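Reading time: 2 min

Ticket 994: Drulell clear tray, small round lid won't stay put
Opened by: Ayten Karakaya
Picked up by: Sepehr Naseri
Status: closed

Ayten, 9:10 am
Hi all! I love these trays and use them for sorting craft bits at the dining table, but the little round lids keep wandering. I put one down at the left and by the time I've poured a cup of tea it's sitting up at the right-hand end. Colour me puzzled. Is the tray warped, or is it my table?

Sepehr, 9:42 am
Great one to start the morning with! Could you try the tray on the kitchen bench, then turn it end for end on the table and try again? If the lid heads for the same end of the tray both times, it's the tray. If it heads for the same end of the room, it's the table.

Ayten, 10:25 am
Stays put on the bench, both ways round. On the table it goes towards the window every time, whichever way the tray faces. So it's the table! I've had it since we lived in Otley and never noticed. One with the lid up near the right end: 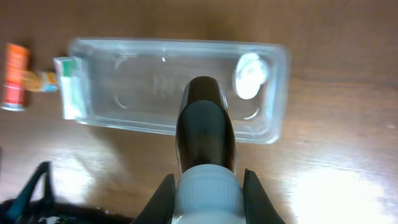

Can the tray go in the dishwasher if I take the lids out first?
Top rack only, on a cool cycle, and let it dry flat.

Sepehr, 11:03 am
Brilliant testing, thank you! Two things to try:
- Fold a bit of card under the table leg at the window end and check with a marble before you bother with the tray.
- If you'd like some grip, cut a piece of Plerine liner to fit the floor of the tray. It peels off again and doesn't leave gum behind.

Ayten, 2:15 pm
Card under the leg, folded 4 times, and the marble sat still! Lid too. I'll still grab some liner, as my grandson bumps the table at every opportunity. Thanks heaps, this was fun.

Sepehr, 2:20 pm
Fun at this end too. Closing as not a tray fault.

Related tickets
730: Hoekstra drawer insert sits proud of the runner
282: Cloudy patches on clear trays after washing

Contact support | © Drulell Homewares | Back to top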